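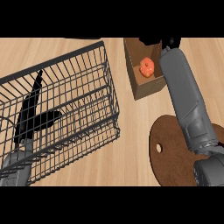 Teaching by Hand, Teaching from Afar

Welcome to the gallery! Everything on this page comes out of the teleoperation work at Drirkwood, where a small group of us spend our days showing robots how to do ordinary jobs: picking things up, putting them somewhere else, and getting a feel for how much harder that is than it sounds. The picture at the top is from our simulated tabletop, and it's the one I keep going back to, so most of the notes below belong to it.

I'm Stella Urio, and I look after the demonstrations. Palesa Jacobs builds the simulated rooms and tables, and she is very patient when I ask her to move a box two centimetres to the left.

Fruit, box, basket

We call this set-up Fuvasell, after the first project we built it for. The right arm has its black gripper over the cardboard box, close to the orange-red fruit inside but not touching it. The wire basket is on the left with nothing in it, and the task we're teaching is to get the fruit from one to the other. Two arms, one fruit, and a surprising number of ways to go about it!

Why I love the box

Cardboard walls change everything. On an open table you can come at a piece of fruit from any side you like, but with the fruit sitting towards the right-hand side of the box, up against the inner wall, you have to think about where your fingers will go before you get there. New operators nearly always come in too flat. After an afternoon they start coming in from above without being told, and it's lovely to watch that happen.

The basket

All those thin rods! Palesa spent most of May on the mesh, and you can see the wood grain straight through the floor of it. She also wanted the shadows right, so there's a dark shape lying across the bottom that looks very much like an arm and gripper. For a model learning from pictures this is good, awkward stuff. A shadow in a basket has to be told apart from a thing in a basket, and our early policies were hopeless at it.

The left arm

Only a short piece of pale grey housing shows down in the corner, behind the wires. In this task the operator often leaves it parked low while the right arm does the reaching. We still record it the whole time, joints and all, as keeping one arm still is part of the demonstration too. (Try it some time with a controller in each hand. Your idle hand wanders off all by itself.)

The round board

Over on the right, partly under the arm, there's a big brown disc with a little hole near its edge, the sort of hole you'd hang a board up by. It has no part in the fruit task. We leave other objects on the table so the robot learns to carry on with its job when they're about, and we swap them over between sessions.

How a demonstration goes

The operator sits at the Pritent desk with two hand controllers and a screen. Squeeze to close the gripper, let go to open it, and the arms follow your wrists. One run is one go at the task from start to finish, and afterwards you mark it as keep or bin. I'm strict about binning my own. If I hovered for ages trying to make up my mind, the robot will learn to hover as well, and I've seen it done in my exact style, which was a bit humbling.

We have 1,636 runs on Fuvasell so far, and 521 of them are of the fruit task. They come from 28 operators, most of whom had never touched a robot before their first session. I like that a great deal. You can tell people apart by their runs once you know them: some swoop, some creep, and Palesa always pauses just before she closes her fingers.

By hand as well

Remote control is only half of what we do. On the real arms next door we also teach by holding the arm and moving it ourselves, with the motors gone slack so it goes wherever you lead it. It's slower and you end up leaning across the table in odd positions, but you feel the weight of things, and beginners take to it in minutes. We compare the two methods on 8 tasks, and the write-up will go on the projects page when it's ready.

Coming to have a go

Visitors are welcome in the simulation room most afternoons from two o'clock. No experience needed, and sessions last half an hour. Ask for either of us at the front desk, and tell us if you're left-handed so we can set up the controllers to suit.

Next gallery: Folding Cloth
Back to all galleries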